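Speaker notes – "Cash comes in later than you think"
Lunch session for owners and finance leads, August

Start when the room's settled. Don't wait for the slides to load, they never do.

Hi everyone, thanks for giving up your lunch. I want to talk about the thirteen-week cash forecast, which I know sounds like the dullest thing on the program, but it's the one tool I'd save if the building was on fire. My colleague Quang Quách is going to take the questions on covenants at the end, so park those for now.

First, a show of hands. Who has a forecast at all? (Wait.) And who has one that somebody other than the bookkeeper has opened this month? Usually fewer hands. Fine, no shaming!

Slide 2. The Wasedis story.

Wasedis makes fittings for commercial kitchens, family owned, one term loan and one revolver. They were profitable. Every month, profitable. And they very nearly missed payroll, with 1,809 open invoices on the books and a big customer, Vumonell, that had quietly moved itself from 30 days to 60. There was no letter and no phone call. The payments just got slower, and the sales team was too polite to bring it up.

(Pause here. Somebody in the room will be nodding.)

What I like about this one is how ordinary it is. The income statement looked great. The bank was happy. But the revolver was creeping up a little each week and people kept explaining it away – seasonal, one-off, new equipment, whatever.

Slide 3. Build it from the bank account up.

My advice is to start with the balance in the bank this morning. Don't start with the budget. Then list receipts by customer for your biggest payers, and lump the small ones together using how long they really take to pay you, whatever the invoice says. Then payroll, rent, taxes, loan payments, and suppliers last, as those are the ones with some give in them.
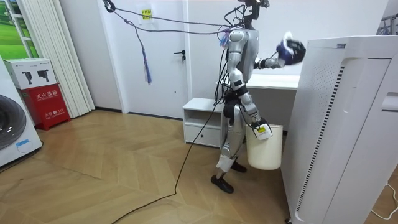 How often should we update the forecast?

Once a week, at the same time, with the same person holding the pen. I like 9 a.m., before anyone's inbox gets going. Roll it forward a week, drop in the actual numbers for the week that's just finished, and write one line on any gap that surprised you. If it takes longer than an hour you've got too many rows.

On rows: Wasedis started with a monster of a spreadsheet, every supplier on its own line. We cut it to 17 lines and it got better, because people could read it. (If anyone asks for the template, tell them to find me by the coffee.)

Slide 4. Talking to the lender.

Okay, this is the bit I get worked up about. Go early! Bình Ngô spent years on the bank side before joining us, and she says the borrowers who worried her were the quiet ones. A lender who hears about a tight week six weeks out has choices. They can reset a covenant, push back a principal payment, or look at the borrowing base again. A lender who hears about it the day before has a bad afternoon, and so do you.

Take the forecast with you. Take last month's version too, and show where you got it wrong. I was nervous the first time I told a client to do this, I thought it'd look sloppy. The loan officer spent most of the meeting on that page and then asked for it every month.

Also mention the downside case. Only one, please. Pick your largest customer, have them pay 30 days late, and see what week you hit trouble. For Wasedis it was week eight.

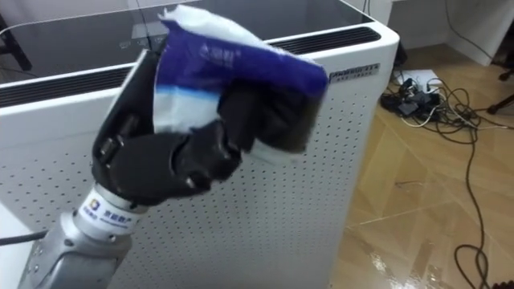
Slide 5. Where the cash was hiding

Three places, quickly, I always run long on this slide.

Deposits. They weren't asking for any on custom work. Now they take a third up front and only one customer, Ngau, pushed back.

Stock. There were 3,111 parts in the system for a line they'd stopped selling. They sold most of them to Skustance at a discount, and the owner grumbled about the price for weeks. Cash is cash.

Billing. Invoices went out at month end, all in one heap. Now they go the day the goods ship. It cost nothing, and I'd do this one first.

(If we're past 12:40, skip the chart and go straight to Quang.)

Slide 6. Homework.

Two things before you leave. Look up your top five customers and work out how many days each one takes to pay. Then put a half hour with your lender in the calendar, even if nothing's wrong.

Hand over to Quang. Remind people the sign-up sheet for the September session is by the door.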